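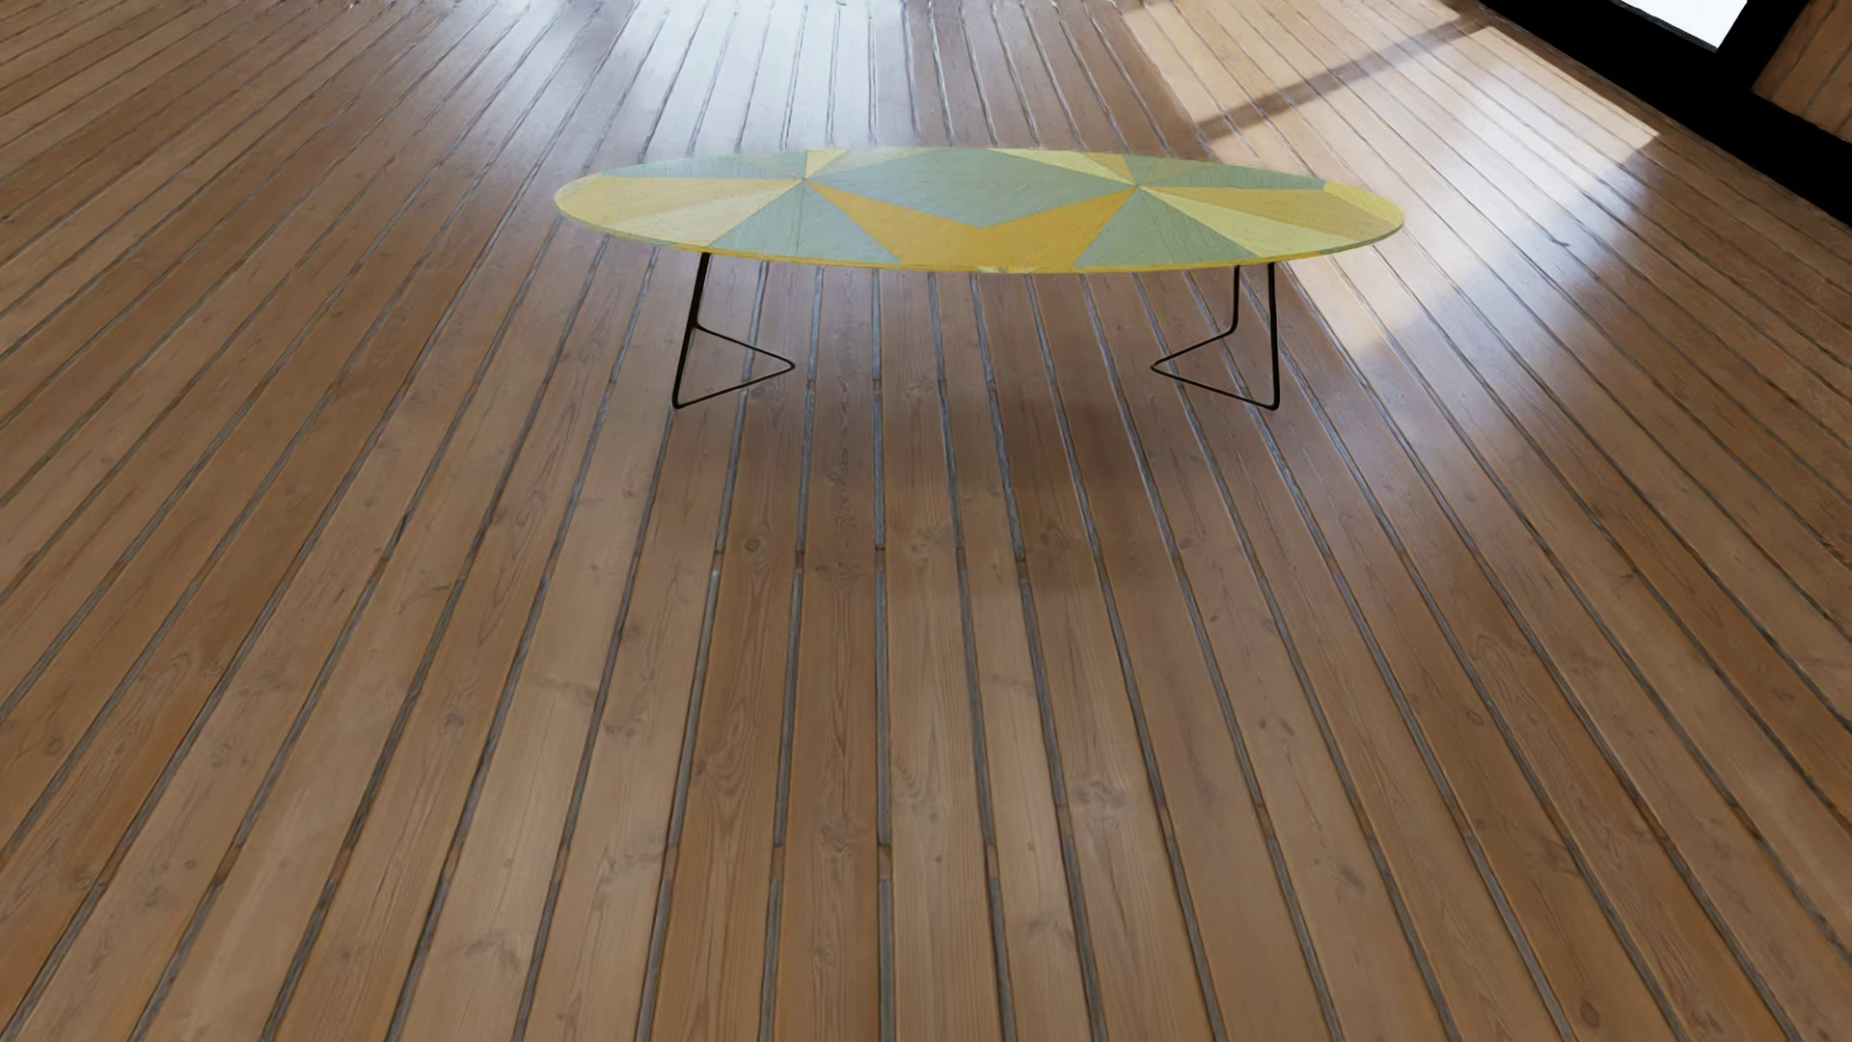 Vilgot Tangen 今天一早就留言说,做酸面包最要紧的是耐心,面粉牌子换来换去都没用,让我把那袋黑麦粉老老实实用完再说。我端着咖啡读了两遍,想反驳,又觉得他说得有道理,于是决定今天什么新花样都不试,就照老方子再来一炉!

2023-07-31,热,窗户开了一整夜,厨房里还是闷。

酵种是昨晚睡前喂的。夏天它精神得要命,早上五点多我起来喝水,顺手看了一眼,已经顶到瓶盖了,橡皮筋的记号早被甩在下面一大截。凑近闻,有一点像没熟透的苹果,酸得很干净。五月刚开始养它那会儿可不是这样,那时候闻起来像旧抹布,我差点倒掉(倒掉了就没有今天这篇日记了)。养到第二个星期它忽然就活了,咕嘟咕嘟冒泡,我高兴得在厨房里转圈。

今天的方子抄在这里,免得过几天又翻不到:高筋粉和黑麦粉加起来700克,黑麦占两成不到,酵种100克,盐14克,水先放440克,剩下的看面团脸色。我以前总怕水少,一口气全倒进去,结果面团摊在案板上像一滩泥,刮都刮不起来。现在学乖了,留一小杯放在旁边,揉盐的时候用手指蘸着一点一点加。这么热的天,水我用的是冰箱里的,倒进去手都凉,舒服!

静置的时候把衣服晾了,又把那本从 Quách 借来的书翻到讲折叠的那一章。Quách 是街角那家旧书店,可以押一点钱把书带回家看,看完再换,我一个夏天换了好几本。书里说折叠要“像给孩子掖被子”,我读到这一句忍不住笑出来,可是真照着做,手确实会轻下来。把面团的一边拉起来,拉到快要断又没有断的地方,盖到对面去,转一下盆子,再来。第一遍的时候它还松松垮垮的,到第三遍就有样子了,表面绷得亮亮的,轻轻一晃会抖。我太喜欢这个时刻了,每次都喜欢,真想叫个人过来看。

所以就给 Amber Whitlock 打了电话。她正在等公交,背景里全是喇叭声,我对着电话讲了半天面团怎么抖,她耐着性子听完,问我晚上有没有得吃。有!当然有!她说那她带番茄和一块羊奶酪过来。挂了电话我才想起来盐罐子快见底了,跑下楼去 Brelano 买。Brelano 门口换了新的遮阳棚,条纹的,老板娘站在底下剥豆子,问我今天烤什么。我说老样子。她说老样子最好。顺便买了一把罗勒,还有两个很丑但是很香的桃子。

回来的时候面团涨得比我预计的快,天热就是这样,书上的时间都不作数,得看盆子里的动静。赶紧倒出来,撒粉,预整形,歇二十分钟,再收紧一次,翻进藤篮里。收口那一下有点急,捏歪了,有一道缝合得不太牢,我安慰自己说进了炉子它自己会想办法。藤篮套上袋子,塞进冰箱最下面一层,把那瓶腌黄瓜挪走才放得下。

中间这几个小时最难熬。Vilgot 又发来消息,问我现在炉子开到多少度,我说还没开呢,他回了一个打哈欠的表情。这人说要耐心,自己倒比我还急。我趁空把 Gurkitz 的那只铸铁锅刷了一遍,锅盖内侧有一圈烤焦的面粉,用盐搓了好久才搓下来。锅是春天在二手市场上背回来的,重得我一路换了好几次手,可是自从有了它,面包皮才真正脆起来。以前用烤盘加一碗热水,蒸汽跑得到处都是,皮总是发软,颜色也灰扑扑的。

下午四点多开炉,把空锅放进去一起烧。厨房热得像澡堂,我把风扇搬到门口,脖子上搭一条湿毛巾。面团倒出来的时候居然没有粘篮子,一点都没有!割包我只割了一刀,刀片斜着进去,比上次利落。盖盖子,进炉,然后蹲在炉子前面听。其实什么也听不见,可我就是想蹲着。

揭盖子那一瞬间我叫出了声。它站起来了!割口翻出一只很漂亮的“耳朵”,那道没捏牢的缝在底下也裂了一点,像多长了一张嘴,我觉得挺好看的。再烤二十来分钟,等皮的颜色从浅棕走到深栗色才端出来。放到架子上,它开始噼噼啪啪地响,细细的,像远处有人在踩干树叶。我关了风扇听,听得入了神,连水开了都没注意。

Amber 七点来的,一进门就说楼道里全是香味。规矩是要凉透了再切,我们忍到八点,没忍住,还温着就下了刀。里面稍微有点黏,怪我们自己,但是气孔很匀,带一点黑麦的甜。番茄切厚片,撒盐,掰上罗勒,羊奶酪抹得乱七八糟,桃子直接拿手啃,汁水流到手肘。她把收音机拧开,Idolent 那张老专辑正好放到第二首,我们谁也没去换台。她说下次想试试加核桃,我说加烤过的,再放一点蜂蜜,她说好,那她来剥。

剩下的半个切面朝下扣在木板上,明早烤了抹黄油。

给 Vilgot 发了割口的照片,他回了一个字:行。从他嘴里出来这已经是天大的表扬了,我截了图!酵种又喂了一遍,橡皮筋重新套好,瓶子放回水槽旁边那个角落。面粉还够一炉,黑麦粉只剩袋底一点,得记着买。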